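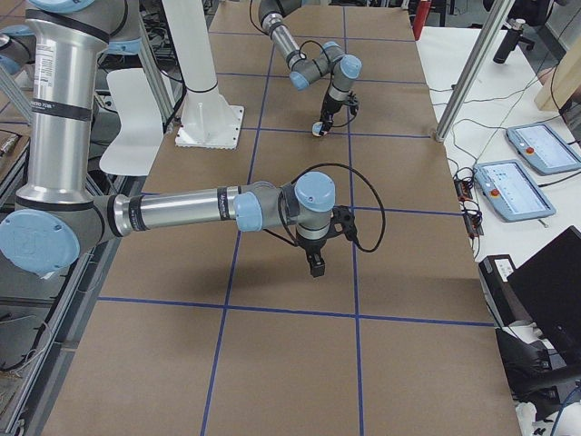 About Gillmont

Gillmont is a tour operator and ground handler for small-group travel in Finland and the northern part of Scandinavia. We plan routes, contract lodging and transport, and run the trips with our own guides. We sell directly to travelers and also handle arrivals for travel agencies that have no staff of their own in the region.

The company was started by Rhona Rennie and Kalevi Koskela. Rennie had worked in rail ticketing and group reservations. Koskela had driven coaches on winter routes and later trained drivers. The first season consisted of one itinerary, a rail and coach loop sold to walking clubs. The present catalog holds 24 itineraries, of which the majority run in winter.

What we operate

Trips are grouped by the main means of transport.

Rail itineraries use scheduled overnight and daytime trains, with local coach transfers at each end. Sleeping compartments are booked as soon as the operator's timetable opens. Where a compartment type cannot be confirmed at the time of sale, the booking confirmation says so and gives the date by which we will settle it.

Coach itineraries use vehicles hired with a driver. Daily driving is planned within the legal limits on driving time, with a margin for snow and road closures. Passengers receive a day sheet each evening listing the departure time, the planned stops and the expected arrival.

Lake and coast itineraries run from June to September. They combine passenger ferries with short walks. Walking distances and surface types are given in the trip notes, including the distance from the pier to the hotel.

Winter darkness and aurora itineraries run from late November through March. We do not guarantee a sighting and do not offer refunds based on sky conditions. Guides check the cloud forecast at 4 p.m. and decide on an evening location from a fixed list of approved stops.

Group size and ratios

The maximum group size is set for each itinerary and printed on its page. Every group has a lead guide. Groups on snowshoe or ski days have two guides, one at the front and one at the back. Private groups can be larger, provided that lodging and vehicles can be confirmed in one block.

Last season we operated 471 departures, including those handled for partner agencies. A departure is counted once, regardless of its length.

Lodging

We contract with 62 hotels, guesthouses and cabin sites. Each is inspected before its first use and again every second year. The inspection sheet covers fire exits, heating, drying space for outdoor clothing, kitchen hours, step-free access and the time it takes to reach the nearest clinic by road. Sites that fail on fire exits or heating are not used until the fault has been corrected and checked again.

Room allocation is handled in Kemppainen, our reservations system. It holds one record per traveler, with diet, mobility and rooming requests attached. Hotels receive the rooming list 14 days before arrival and a corrected list if anything changes after that.

Partners

Prinetti supplies coaches and drivers for all road transfers north of Oulu. The contract sets vehicle age, tire type and a replacement vehicle time.

Godix supplies outer clothing, boots and snowshoes for winter departures. Sizes are collected on the booking form. Equipment is issued at the first hotel and returned at the last. Items that are lost are charged at the rate shown in the booking conditions.

Staff

Rhona Rennie, Managing Director. Responsible for contracts, pricing and agency accounts.

Kalevi Koskela, Head of Operations. Responsible for routes, drivers and the duty desk.

Yaa Ackah, Reservations Manager. Responsible for bookings, rooming lists and changes to travel dates.

Joonas Laaksonen, Lead Guide. Responsible for guide recruitment, first aid certification and route notes.

Chelsea Pickering, Agency Sales. Responsible for quotes, private groups and the trade catalog.

Guides are employed by the season. New guides complete a training week in early November and shadow two departures before leading one. Winter guides hold a current certificate in cold-weather first aid.

Duty desk

The duty desk is staffed whenever a group is traveling. The telephone number is printed on the travel documents and on the luggage tags. Calls are answered in English, Finnish and Swedish. Questions about new bookings are passed to the reservations team, which works from 8 a.m. to 5 p.m. Finnish time.

Booking and payment

A deposit is due at the time of booking. The balance is due eight weeks before departure. Bookings made inside eight weeks are payable in full. Prices for the coming winter are published in February and are held for confirmed bookings, apart from changes in government taxes.

Agencies wishing to open an account should send their license details and expected passenger numbers to Chelsea Pickering. A sample contract and the current trade rates are sent by return.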